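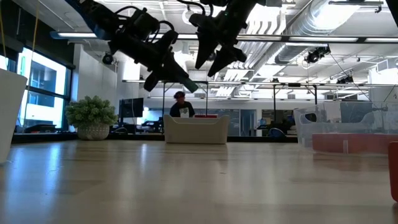 Accueil | Cours | TP | Ressources | Contact

Séance 2 : apprendre un geste au robot par téléopération

Bon, la dernière fois on a guidé un bras à la main, en le tenant par le poignet. C'est très parlant (on sent tout de suite les butées !), mais avec deux bras ça devient vite de la gymnastique. Cette fois on passe donc à la commande à distance : vous tenez les poignées, les bras suivent, et le logiciel Geketine enregistre les positions des articulations, l'ouverture des pinces et les images des caméras.

L'exercice : prendre un objet sur la table et le déposer dans un bac. Je sais, ça a l'air bête. Essayez quand même avant de rire, mes premières démonstrations à moi étaient affreuses.

Quelques conseils en vrac :
- Gardez la même position de départ, pinces ouvertes, doigts vers le bas.
- Allez lentement mais sans vous arrêter. Les pauses s'apprennent aussi, et un robot qui hésite au-dessus d'un bac, c'est long...
- Changez un peu la place de l'objet à chaque essai.
- Un essai raté, on le marque « raté » et on le garde, j'en aurai besoin pour la suite.

Le jeu de mai, enregistré à Ploltholm, compte 116 démonstrations, dont 77 retenues après tri. Regardez-en quelques-unes avant de venir, surtout les passages d'un bras à l'autre, c'est là que les trajectoires diffèrent le plus !

Pour le compte rendu : deux pages, avec la courbe d'ouverture d'une pince commentée.

© Shojaei, atelier Otisness | Nous écrire | Haut de page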